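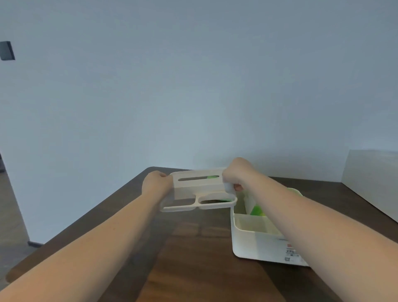
Courses > Household Management > Unit 5 > Storage and Sorting

Unit 5: Storage and Sorting in Small Homes

These notes go with the second half of the unit. Bring them to the workshop along with your floor plan. The reading on closets is separate and will be handed out later.

1. Where things get used

Most storage problems in a small home start with distance. An item kept far from where it is used tends to get left out. Scissors used at the kitchen counter should live in the kitchen, even if the rest of the sewing supplies are in the bedroom.

Draw a simple plan of one room. Mark the spots where people sit, cook, dress, or work. Then mark where the related items are kept now. Long lines between the two show you where to begin.

2. Sorting before buying

Students often want to start with containers. Sort first. Put everything from one drawer or shelf on a table and group it by use. Pens go with paper, batteries with flashlights. Broken items and duplicates get their own pile.

Measure after the sorting is done. You need the inside width, depth, and height of the space. Drawer fronts hide the thickness of the sides, so outside measurements are no help. Write the numbers on the plan.

3. Inserts, dividers, and bins

Terms we will use:

Insert: a shaped piece that sits inside a box or drawer and can be lifted out in one go.
Divider: a flat strip that splits a space but has no floor of its own.
Bin: an open container that stands alone on a shelf.

Inserts suit small items that are used often. Dividers suit clothing and linens. Bins are best for bulky things of mixed shape. Deep bins hide whatever is at the bottom, so keep them for items of one kind.

4. Case: the Lilia apartment

The Lilia apartment has one closet and a kitchen with 10 drawers. Before sorting, 17 kinds of items were kept in more than one room. Tape was in the hall, the kitchen, and the desk. The tenants moved each kind to a single place and labeled the drawers for a month. After that the labels came off, except on the medicine drawer.

Two drawers were left empty on purpose. New items go there until a place is found for them.

5. For the workshop

Choose one drawer at home. List its contents before and after sorting, with the inside measurements. One page is enough. Shared kitchens are fine if the others in the house agree.

Lists are due at the start of the session. Late work goes in the tray outside room 53.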